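Progress report to the Treloar Fund
Second period, to 1 September 2018
Prepared by Alby Rakena, for the Trasberg lake sediment project

Dear all,

Thank you for your patience with this report, which has grown rather longer than the form you sent me allowed for. I have kept your headings where I could and added one or two of my own. As you'll remember, the grant was given so that we could find out when people first cleared the woods around Trasberg, what they grew there, and whether the dry spell that shows up in lake beds further south reached this far and had anything to do with the farms being given up. I'm very glad to say that we now have the mud to answer at least part of that, and that the first half of it has been opened, cleaned, drawn and sampled.

## Where we had got to last time

When I last wrote we had a boat we weren't sure of, a raft we were quite sure of, and one short core from the shallow end of the lake which had taught us mostly what not to do. The top of it had been stirred up on the way out, and the lower part stopped at a layer of coarse sand that our corer simply wouldn't go through. You were kind enough to let us move some money from the travel line to hire the heavier equipment, and I want to say straight away that it made all the difference.

## The coring

We went back with the heavier corer and worked from the raft in the deeper northern basin, well away from where the Irkier stream comes in. The stream is a lovely thing to sit beside with a sandwich, but it brings down a great deal of gravel in spring, and our short core had been far too close to it. In the northern basin the mud settles quietly, and we brought up 6 lengths in all, which overlap enough for us to join them into one continuous record. The total comes to 196 centimetres below the present lake floor. I had hoped for more (I always do), but the bottom of the last length is a stiff grey clay with almost nothing living in it, and everyone who has looked at it agrees that we are very close to the time when the ice left the valley.

The weather was on our side for most of the work. We lost some time to wind, when the raft would not hold still over the hole, and we spent it going over the shoreline on foot and talking to the family at the upper farm, who have been ploughing up bits of old pottery for as long as they can remember. They have very generously lent us a biscuit tin of it. I'll come back to the tin further down.

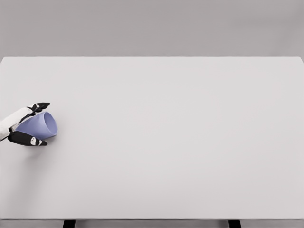 All the lengths were wrapped, labelled top and bottom, and carried down to the cold store. I would like to thank the landowner again for the use of the track. Without it we'd have been carrying the cores out by hand over the bog, and I don't think my knees or the mud would have arrived in the same state.

## What the mud looks like so far

We split the lengths down the middle and kept one half of each untouched for anybody who wants to check our work later. From the other half we have taken samples for pollen, for charcoal and for the tiny shells and algae that tell us how deep and how clean the water was.

The lower part is much as expected: clay, then a brownish mud with birch and a little juniper in it, then a long stretch of hazel, elm and oak. It is a very steady piece of woodland and I grew quite fond of it down the microscope. The change comes in the upper half. At 100 centimetres the tree pollen begins to drop, grasses and plantain come in, and the charcoal goes up sharply. A little above that we have our first cereal grains. I should be careful here, as some wild grasses have large pollen that can be taken for barley, and we have set the doubtful grains aside for a second opinion. Even if every one of those were thrown out, the plantain and the charcoal together make a good case that people were opening up the woods and grazing animals on the slopes.

What surprised me is how patchy it is. I had imagined, I suppose, one big clearing and then farms from then on. The record has the woods coming back at least once, quite strongly, before the land is opened again. Hazel leads the way, as it tends to do when grazing stops, and the birch isn't far behind. Whether that is a handful of families moving to the next valley or something harder on them, pollen alone can't tell us, and I'd ask you not to let the newsletter get ahead of us on this point. The last one was very kind about our work but did use the word "catastrophe", and I had some letters.

The water itself tells a slightly different story. The algae suggest that the lake was lower during part of the time when the woods were growing back. That would fit a dry spell. The trouble is that the fall in the lake seems to begin after the farms had already thinned out, at least as we have it drawn at present. It may be that our samples are too far apart to show the order of things properly, so before the next report we mean to sample that stretch again at much closer spacing.

## Dates

This is the part of the work that I know you have been waiting for, and it is the part where I have least to give you. We picked out 19 pieces of plant material for radiocarbon dating, mostly seeds and bits of leaf, with a couple of small twigs. We have chosen land plants throughout, as water plants can take up old carbon from the rock and come out much too old. The samples have been cleaned and weighed and sent off to Jornico, who are doing the measurements for us at the price agreed in the original budget.

Their first batch has come back and the dates run in the right order from bottom to top, which was a great relief to me and called for cake. The one exception is a twig that is clearly older than the mud it was lying in. It was probably washed in from a bank after a long time lying somewhere else, and we shall leave it out of the age model, though we'll of course publish it with the others. I would rather not quote the dates in this report until the second batch is back, as two of the samples in it fall right across the start of the first clearing and could shift the whole thing one way or the other.
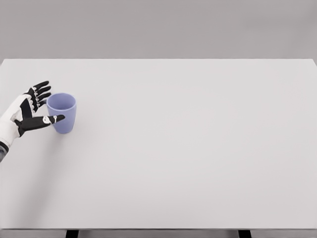

## The pottery

The biscuit tin turned out to be a pleasure. Most of the pieces are small and worn, as you would expect from something that has been through a plough, but there are several rims and one piece of a base with a grain impression pressed into it. We have made a cast of the impression and it looks like barley to me. The pieces don't all belong to one period. Some are plainly much later, and there is a bit of clay pipe in there which I think was added by a grandson.

Ploughed-up pottery can't be tied to a layer in the lake, and I don't want to lean on it. It does tell us that somebody was living or at least cooking on that slope, and it gives us a sensible place to look if the fund were ever minded to support a small dig. I have marked the findspots on the map as well as the family could remember them. There was some lively disagreement over one field.

## Money

We are within budget on every line except equipment hire, where the overspend is the amount you approved. Travel is under, thanks to shared lifts and the goodwill of the upper farm, where we were fed more often than was reasonable. The dating line will be fully used once the second batch is invoiced. I have not touched the contingency and would like, with your permission, to put part of it towards the closer sampling that I described above. It is slow work, and the cost is nearly all in laboratory time.

## Things that have not gone well

You asked for this heading and I think it's a good one to have. We lost the top few centimetres of the uppermost length when it was being pushed out of its tube, so the most recent part of the record is missing. It doesn't affect the main question, but it means that we can't tie our charcoal to the known heath fires as I had promised in the application. A short surface core would put it right and could be taken in a single outing with the light equipment.

We have also been slower on the pollen than planned. I had allowed for a steady rate of counting all through the summer, and forgot how much of the summer would go on the raft. The charcoal is finished, the algae are nearly so, and the pollen is a little past the halfway mark.

## What comes next

Through the rest of September we shall carry on with the pollen, working upwards from the first clearing, and take the surface core if the lake is calm enough. Once the second batch of dates is back I'll build the age model and send it to you with a short covering note, so that you needn't wait for the next full report. The doubtful cereal grains should have had their second opinion by then.

I have also been asked to give a talk in the village hall at Trasberg, and I've said yes. The family from the upper farm will be there and would like their tin back in time for it, so we'll have the drawings finished first. If any of you would care to come, you would be very welcome indeed, and there is a decent tea.

With warm thanks for your support,

Alby Rakena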